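Everything in One Pouch: Sorting Out the Shared Tool Table
Project report by Conall Costello
2019-06-10

My project started with a screwdriver I couldn't find. It was the night before our Plumari shelf had to be handed in, I had two screws left to go, and I spent the better part of an evening crawling under tables looking for the right driver. Somebody had put it in a mug. I still don't know who drinks coffee next to the tools, but I decided right then that my term project was going to be about the tool table and how people put things away (or don't!).
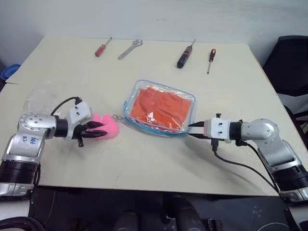

The workroom gets used by three different courses, and everyone who comes in has their own idea of where stuff should live. My instructor asked us to pick a small everyday problem, try a fix, and write up how it went. Small was fine with me. I picked four hand tools and a pouch, and I'm glad I didn't go any bigger, because even that turned into plenty of work.

What I started with

The tools are three screwdrivers and an adjustable wrench. One screwdriver has a red handle, one is larger with a black and red handle, and one is slim with an orange and black handle. The wrench is the silver kind. These are the ones that get borrowed constantly, so if I could get people to return those, I figured the rest of the room might follow along.

Before my project they lived in a big drawer with everything else. I watched people use that drawer in January, mostly while pretending to do my math homework, and it was kind of painful. They'd pull it open, stir things around with one hand, take something that was nearly right, and then leave it wherever they finished working. I did the exact same thing myself, so I'm not pointing fingers.

The first try

My first idea was a roll-up holder that I sewed from an old pair of jeans. I called it the Runau after the street I grew up on, and I was very proud of it. It had a slot for each tool and a shoelace to tie it shut. It looked great rolled up on the shelf and people said nice things about it, and then they left the tools sitting next to it. Untying a shoelace is too much to ask from someone who is late for lunch. I also made the slots too tight, so getting the wrench back in took two hands and some bad language.

I ran the Runau for 20 days. The drawer won.

The second try

So then I went the other way and got rid of the holder completely. The tools just go in a row along the back of the table, out in the open, where you can see them as soon as you sit down. They don't have to be perfectly straight. I tried tape outlines at first, one for each tool, and people treated it like a puzzle and got annoyed when the screwdrivers didn't match, so I peeled the tape off again after a couple of days. A loose row works fine. If there's a gap, you notice it, and that seems to be enough to make people look around for whatever's missing.

The middle of the table stays for whatever you're working on, which brings me to the pouch.

The pouch

The cloth was the other thing that kept wandering off. We wipe down the table after each session and the cloth would end up balled up on a chair, or inside somebody's backpack, or (one time) in the freezer, which I have questions about. I wanted it kept with the tools but separate from them, so it wouldn't get greasy from the wrench.

I went with a clear zippered pouch with blue trim on the zipper. Clear was the important part for me. The cloth is a bright orange-red, and folded up in there it's really easy to spot from the doorway. I had tested a solid gray case before that and three people in a row told me the cloth was missing while the case was right in front of them.

Then there's the charm. It's a fluffy pink thing on a keyring, clipped to the side of the pouch, and it was my cousin's idea. I thought it was silly. But I have to say it's the piece of the project people talk about most! It's soft, it's easy to grab, and it makes the pouch look like it belongs to someone, so people are less likely to shove it in a bag and walk away with it. A pouch with a pink puff hanging off it is also pretty hard to lose under a pile of papers. My lab partner started calling the whole setup the Grimon, and I gave up on the name I had picked (it was the Memon, for the record, and I still think mine was better).

How it went

I kept a notebook on the shelf and checked the table at closing time. Over the whole term I did 58 checks. With the drawer and the Runau, it was rare for me to find everything back in its place. With the open row and the pouch, only 8 of my checks turned up something missing, and most of those were the slim screwdriver. It's the nicest one to hold, so I kind of get it.

I can't say for sure that the row is what did it. People knew I was writing things down, and I'm sure some of them put tools back just because I was sitting there with my notebook. I tried to check at different times so it wouldn't be obvious, but I'm not very sneaky.

The cloth has been in the pouch nearly every time. Folding it is another story - some people fold, some people stuff, and the zipper catches if you stuff. I thought about adding a little card with folding instructions and then remembered the tape.

Things I'd change

The table surface has picked up scuffs, and laying bare metal tools on it all term can't be helping. A thin mat along the back would fix that, as long as it's dark enough that the silver wrench stands out on it. I'd also like a second pouch for screws and small bits. Those still live in jar lids, which is a whole different project, and whoever wants it can have it.

The other thing is loose plastic bags. Parts come in them, people tear them open, and the bags hang around on the table forever. I didn't plan for trash at all, and I should have. A small bin next to the table would be my first purchase if I had any budget left. I spent most of it on the denim thread for the Runau.

My notebook is on the shelf if anyone wants to go through the checks. The handwriting gets worse toward the end, but the dates are all there, and I left blank pages at the back for the next person.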